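Every spring the same articles show up telling us which unknown actor is about to be huge. This April it was Hanna Demchenko, who has roughly 15 minutes of screen time in the thriller Windus and was already being called the face of the next decade.

I watched all nine episodes. She's good. She plays a court clerk with a grudge, and she gets one strong scene in a parking garage. Then the show forgets her until the finale. I don't see how anyone gets from there to a decade.
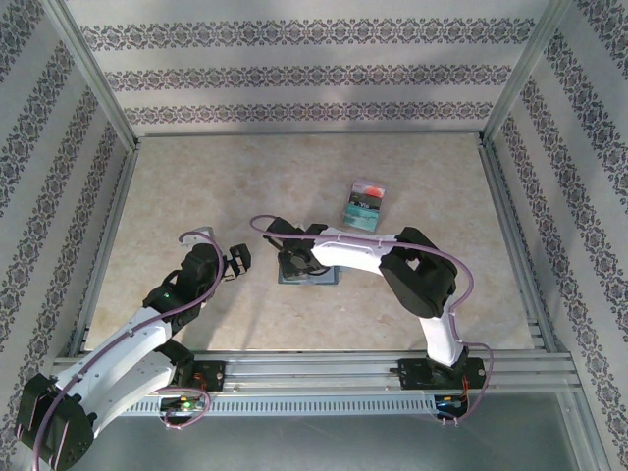 My guess is that most of these pieces are written off the press kit. Two of the ones I read used the same line about her "quiet fire," word for word. Edgars Org got the same treatment after Sondel — magazine covers, a perfume ad, talk of a franchise — and his next series was pulled before the season ended.

Demchenko's next job is a supporting part in Boiko, opposite Gleice Barbosa. I'll watch it. I'd just like to see the second performance before I'm told what to think of the tenth.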